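Print this page | E-mail this page

Ticket 864: Towels stiff and gray after wash, ground floor laundry room
Status: Closed
Opened by: Leen Aoun
Handled by: Ziad Kassab, Saha Linen Support

Reported problem

White towels come out of washer 2 stiff, with a gray cast and a sour smell once folded. Washer 1 is fine with the same load. Detergent is Cakine powder, normal dose. Started in February. No change in supplier or in the towels.

Tuesday, 8:40. First reply

Asked Leen to run washer 2 empty on the hottest cycle and look at the water through the door. She reports suds on an empty drum. That points to detergent left behind from earlier loads. Asked for the dose. She uses the 300 ml scoop, filled level. The card on the wall says 40 ml for soft water. The scoop came out of an old Sosutum tub and does not belong to this powder.

Tuesday, 11:15. Checks on the machine

1. Dispenser drawer pulled out. Caked powder in the back corner and under the siphon cap. Soaked in warm water and brushed clean.

2. Drain filter opened. Lint and one hair tie. Cleared.

3. Inlet hoses checked. The cold hose was kinked behind the machine, so the rinse was filling slowly. Straightened it and pulled the machine forward a hand's width.

4. Two empty hot cycles. Suds on the first, none on the second.

5. Test towel. Took a white terry towel from the shelf and put it through a normal wash with the 40 ml dose and an extra rinse, no softener. Dried on medium.

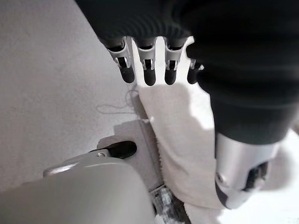 6. Rest of the shelf. Strip the gray towels in small loads: hot wash, no detergent, one cup of washing soda, then a second wash with nothing added. Do not fill the drum past two thirds. Shake each towel out before it goes in the dryer.

Tuesday, 16:30. Result

Leen says the test towel is soft again and has no smell when folded. Stripped loads are better but two older towels are still gray. Those go to the rag bin.

The old scoop was thrown away. A 40 ml scoop from Nerkix is now on a string by the drawer. Leave the washer door open between loads.

Closed. Reopen under the same number if the suds come back. See also ticket 277 (dryer lint screen).

Comments (3)

mopbucket: Same thing on our floor. Was the dose. We skip softener on towels too.

Leen Aoun: Washer 2 still good after a week. The drawer needs a wipe on Fridays.

R.T.: Does washing soda hurt colored towels? Ours are navy.

Print this page | E-mail this page

This site uses cookies to keep you signed in. Accept | Settings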